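Notebook, October, adhesive creep series, continued from p. 41

Panels from the Clarkby batch came out of the humidity cabinet at 07:40. Let them stand on the rack until 09:00 before loading. Cabinet log shows no excursions. Door seal is still stiff at the lower hinge; greased it again.

Setup as before: single lap joints, dead load on the lever arm, dial gauge zeroed after the first minute. Load 900 N on every joint. Two adhesives under comparison, the Riedl two-part and the older Tirkska paste. Same abrasion, same solvent wipe, same cure. Bond line set with glass beads in both cases.

**Riedl joints**

- Initial extension small and repeatable. Curve flattens within the first hour.
- No whitening at the fillet.
- Joint 3 had a void near the overlap end, noted at assembly. Ran it anyway. Slightly more drift than its neighbors, still inside the band.

**Tirkska joints**

- Extension continues past the point where the Riedl joints go quiet.
- Joint 5 let go at 1,139 minutes. Failure is adhesive over almost 2 thirds of the overlap, clean metal on the upper adherend. The remainder is cohesive.
- Other joints still hanging at time of writing.

The clean metal bothers me. A weak paste should leave residue on both faces. Clean metal on one side says surface preparation, and all upper adherends came from the Dromport offcuts, which were degreased in a separate bath. The Riedl joints used the same offcuts and show nothing so far, but that adhesive tolerates oil better, so it proves little.

Checks before blaming the paste:

1. Water break test on spare Dromport offcuts, as received and after wipe.
2. Repeat the test on stock from the main rack.
3. Make five new Tirkska joints with adherends from the main rack only.
4. Weigh out the hardener on the small balance. The big one was reading low last month and I have not seen a calibration slip.

Gauge on station 4 sticks on the return stroke. Readings from it are usable going up only. Swap it when the current joint is off.
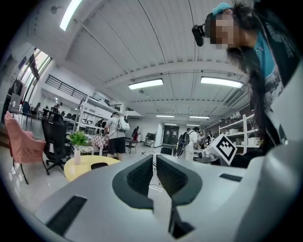 Stamatia Karamanlidis thinks the bath is a side issue and wants the cure schedule looked at first — the oven shelf near the door runs cool, and the joint that failed was cured there. She would put a thermocouple in a dummy overlap on each shelf and repeat the cure before cutting any more metal.

Fair point. The water break test takes ten minutes, so I will do that while the oven heats, then the dummy overlaps. New joints wait until both are in.

Open: ordering more 0.2 mm beads, jar is low. Leave the remaining Tirkska joints loaded overnight and do not touch the lever stops.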